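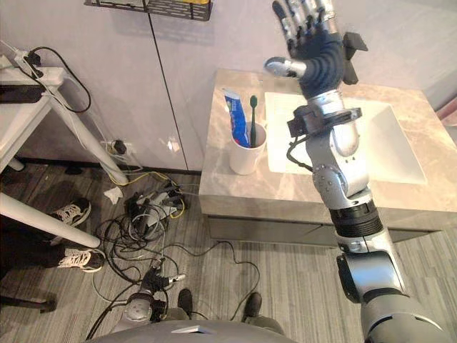

Vanity, Leckie bathroom.

May, 4pm. Hard water test on sealer samples. Mavotar at 200 ppm, left 56 min. Ring wipes off w/ vinegar but leaves a dull patch — marble doesnt like acid, should have known. Bruvach held better, faint edge only. 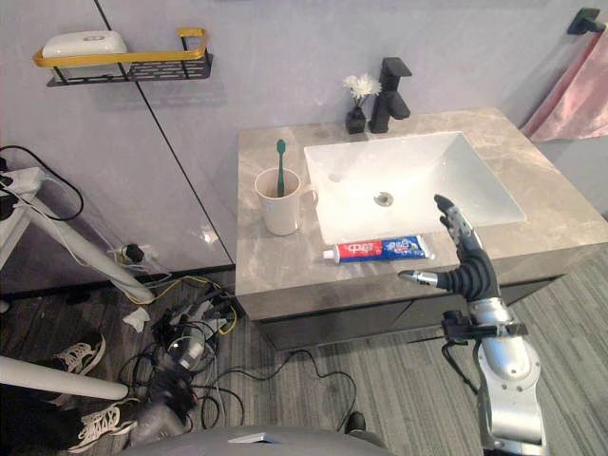 Second round

Same water, no vinegar. Dish soap and a soft cloth, 3 passes. Bruvach clean. Mavotar still hazy at 7 min, gave up. Need to reorder tiles from Stollaretti before next batch, down to teh offcuts.
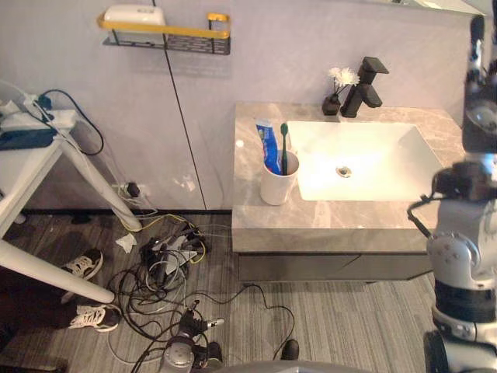
Haoran Xia thinks the haze is sealer residue and wants a solvent wipe before anyone blames the water. Try tmrw.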